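Teaching by Hand: Notes from the Ketbridge Sorting Bench

If you have walked past the sorting bench at Ketbridge lately, you'll have noticed that things have gotten a lot livelier over there! The Bravo project has moved on from stacking practice blocks (we will not miss them) to real packaging — bags, pouches, cartons, the kind of thing that crinkles and leans over the moment you let go of it. We've been showing two arms how to handle all of it by remote control, and it has been the most fun we've had at work since the bench was built.

For anyone new to the list, the basic idea is simple. A person sits at the control station, holding a pair of handles, and the arms copy what the person's hands do. Squeeze the handle and the gripper closes. Roll your wrist and the gripper rolls with it. Every run from start to finish is called a demonstration, and the arms learn from a big pile of them. We keep the good ones, and we keep a fair number of the clumsy ones too, as long as the person at the controls got things straightened out by the end. A run where somebody pinches a bag badly, opens up, comes back in and gets it right is worth a lot to us, and it took us most of the spring to figure that out. We used to throw those away. Oh well!

The handles are new, by the way. They came from Pronda in March and they are so much lighter than the old ones that our evening operators asked for the old pair to be put in a closet and left there. You can feel a soft push back when the fingers meet something, which makes a real difference with thin packaging. With a stiff carton you can get away with closing the grip and hoping. With a bag you have to feel your way in, find a fold that will hold, and close slowly.

The current exercise has a plain name, "pick and place, soft and stiff," and it goes like this. The operator is given a set of items and a set of bins. Each item is picked up near its top, carried over, lowered until it touches the floor of the bin, and let go. If it can be left standing up, so much the better. We ask people to pause for a breath before they open the fingers, and that pause shows up in the recordings as a nice clean marker between carrying and releasing. New operators always want to skip it. Please don't skip it! 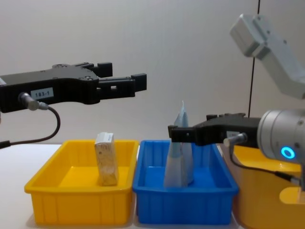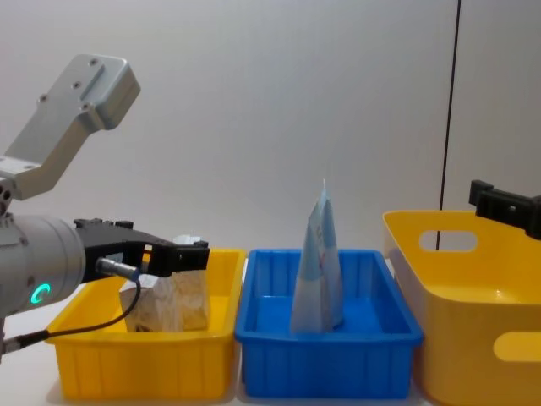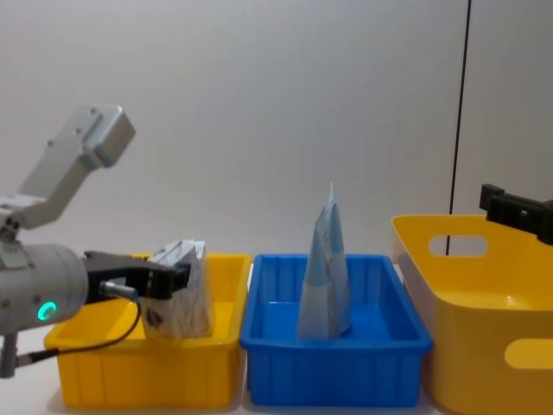
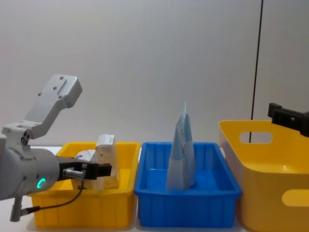 Bags and packages at the bins, with both arms set up at the bench.

Do you have to know how to program to teach the arms?

Not at all. The person at the controls only needs steady hands and a bit of patience, and the recording software takes care of the rest. Our best operator so far came to us from the cake counter at a grocery store and had never touched a robot before. It takes most people 2 sessions to stop fighting the handles, and after that it starts to feel like using a very long pair of kitchen tongs. What we do ask is that you talk to us when something feels off. If the arm seems to lag behind your hand, or the grip feels mushy, stop the run and say so. Those runs are hard to fix later.

Now for some news on the learning side. The first policy trained on the new demonstrations went onto the arms last month, and it was shaky but it was trying the right things, which made us very happy. It went for the tops of the bags. It slowed down on the way into the bin. It also had a funny habit of waiting a long, long time before letting go, and we're fairly sure it picked that up from us (see above about the pause). We've since asked everyone to keep the pause short and even, one breath and then open, and the next batch should tell us whether that helps.

We are also trying out something the Bestard team suggested when they visited. They like to have one operator work the arm while a second person sits beside them and says out loud what is about to happen: reaching, closing, lifting, lowering, open. The spoken notes get saved along with the motion. We tried it for 8 runs and the labels came out much cleaner than the ones we had been adding by hand afterward, plus it's good company on a long afternoon. The one drawback is that it ties up two people at once, so we'll use it for new items only and go back to solo runs once an item is familiar.

A few small things for people who use the bench:

Put the bins back in their row when you finish, pushed up close to one another. A shifted bin is fine during a session if you meant to shift it (we want variety!), but please write it on the sheet.

Swap out packaging once it gets too soft. A bag that has been grabbed all morning behaves nothing like a fresh one, and we'd like both kinds in the set, marked as such.

Check the cables at the grippers before you start, and make sure there's enough slack for the wrist to turn all the way.

Sessions stay capped at 14 demonstrations per person. Hands get tired before heads do, and the last few runs of a long sitting are always the sloppy ones.

Next up is handing an item from one arm to the other, which sounds easy until you try it with a pouch. We have a sign-up sheet on the door for anyone who wants a turn at the handles in June, mornings and late afternoons both. Beginners are very welcome — bring a friend to sit beside you and call out the moves.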